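The Long Life of a Bed Sheet

By Yuzhen Fan

The machine that tests sheets at the Bondach textile workshop in Gasden sounds like a sewing machine with a loose part. It rubs a disk of cotton against a pad, back and forth, until a thread gives way. Jianhua Wei, who runs it, writes the result in pencil and puts in the next disk. Most of the cloth comes from hotels that want to know why their sheets are wearing out. Some of it comes from people at home who mail in a worn piece with a note asking the same thing.

Wei has a short answer for most of them. The sheet was washed too hot, with too much detergent, and then dried for too long. Cotton can take a lot of rubbing when it is in use. It does much worse in a dryer, where the fibers knock against each other and break. The gray fluff in the lint trap is sheet.

"People show me the thin spot and blame the person who sleeps on it," Wei said. "I ask how long they run the dryer."

Thread count is the number most shoppers look at, and Wei would like them to look at something else. It tells you how many threads run across and down a square inch of cloth. It says very little about the quality of the yarn. A maker can twist two or more weak yarns together, count each of them, and print a large number on the package. Wei buys plain percale for her own bed and checks it by holding a single layer up to a window. If the light comes through in patches, the weave is uneven and she puts it back.

The fiber matters more. Long cotton fibers make a smoother yarn with fewer loose ends, so the cloth pills less and stays strong through more washes. Blends with polyester dry fast and resist wrinkles, but they hold on to body oil and can start to smell. Linen is stiff for the first year and then outlasts everything else in the closet. Flannel is warm and sheds.
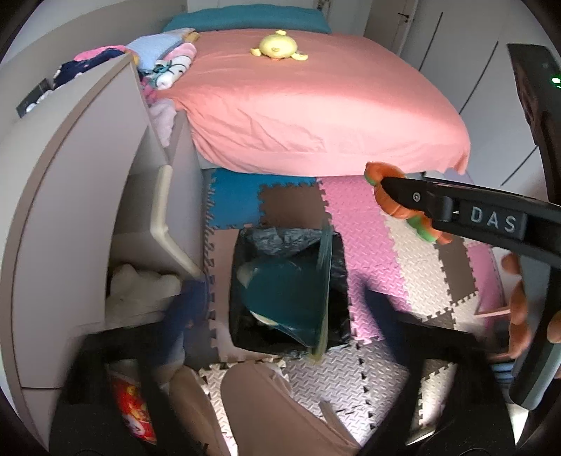 Fitted sheets fail sooner than flat ones, and they fail in the same places. The corners go first, then the elastic, then the middle. Ward Van Damme spent 40 years cutting and sewing bedding before he retired to the town of Hou, and he still takes in repairs. Most of the fitted sheets that reach him were the wrong depth to start with. A sheet that is too shallow pulls at the seams every time somebody turns over. One that is too deep has spare cloth, and the spare cloth goes wherever it likes. A pink one on a mattress, wrinkled all over and drooping in loose folds along the front edge, with a yellow plush duck on top, will still do its job at night. Van Damme would want to measure the mattress before buying another. He measures at the corner, top seam to bottom seam, and adds 2 inches for the tuck.

Replacing the elastic is the repair he gets asked for most. He cuts the old strip out completely, because stitching new elastic over dead elastic leaves a hard ridge. The new piece goes in stretched, with a zigzag stitch, starting at a corner seam. A person with a basic machine can do it in an evening. He charges five dollars a corner and says he would be happy to charge nobody.

Washing is where most of the savings are. Wei suggests warm water, half the detergent the cap calls for, and no fabric softener, which coats the fibers and makes them hold less water. Sheets should go in without towels. Towels are heavy and rough, and they take longer to dry, so the sheets end up baking while the towels catch up. She takes hers out slightly damp and hangs them over a door.

Then there is rotation. Zhenhua Wan, who manages linens for a small inn outside Gasden, keeps three sets for each bed. One is on the bed, one is in the wash and one is resting on the shelf. She marks the hem with a laundry pen when a set goes into use. In February she pulled a set that had been through 100 washes and sent it to Wei, who found the flat sheet still sound and the pillowcases nearly done. Hair products and face cream are hard on pillowcases. Wan now orders extra cases with every set.

Old sheets at the inn are cut down for cleaning cloths. The good parts of a flat sheet, mainly the foot end and the sides, can be hemmed into crib sheets or used to line curtains. Van Damme patches his own from the inside with a piece of the same age. New cloth is stronger than the cloth around it and tears it at the stitching.

His oldest sheet is white, with a patch near the foot and a second one beside it. It is on the guest bed.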